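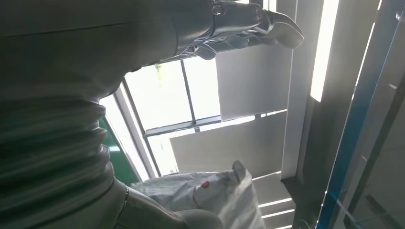 Brosness, Oct 19, 2020

Posted by Ranedon Automation, Public Programs Office

Home | Updates | Visits | Contact

1/ Ranedon Automation today opened its Brosness handling hall to registered visitors. Posts in this thread summarize the demonstrations and answer questions received at the front desk.

2/ The morning session covered sack handling with a two-armed robot. Woven sacks are a difficult load. They crease and sag, and the top seldom presents itself the same way twice. A jointed hand has to find a hold in material that moves.

3/ Kane Ashby, head of the handling group, opened with a short talk on the arm joints. Several guests asked about the ribbed bellows. It is a flexible cover and it bends with the joint. Covers are inspected at every scheduled service.

4/ The demonstration area stands beside the large windows and was run in full daylight. Strong backlight is a known problem for wrist cameras, and the group wished visitors to see the equipment under ordinary hall conditions.

5/ Registration closed at 200 visitors. We received 586 requests. We regret that we could not admit everyone and have kept all remaining names on the list for the next visit.

6/ Ese Babalola presented the test record for the Dandon control software. The record now holds 2,194 logged sack lifts, including those that failed. Failed lifts are kept in full and reviewed by the group each month.

7/ Question from the floor: can the robot tell a full sack from a half-full one before lifting? Answer from Ms. Babalola: not reliably by sight. The arm makes a short test pull and then adjusts its grip.

8/ Question from the floor: will the system be placed in the Pirihi warehouse this year? No date has been set. An announcement will be made on this account when there is one.

9/ Visitors are reminded that the glass partitions mark the limit of the public area while the arms are powered. Please follow the directions of hall staff at all times. Face coverings are required throughout the building.

10/ Soledad Iwasaki will lead the afternoon session on hand maintenance, including replacement of finger joints. Seating is by the group number on your badge.

11/ The next open day is planned for January. Those already on the list do not need to apply again. School groups should write to Isla Henare in the Public Programs Office and state the ages of the students.

12/ Correction to post 5: the list for the next visit also includes requests received by mail. These were not part of the figure given.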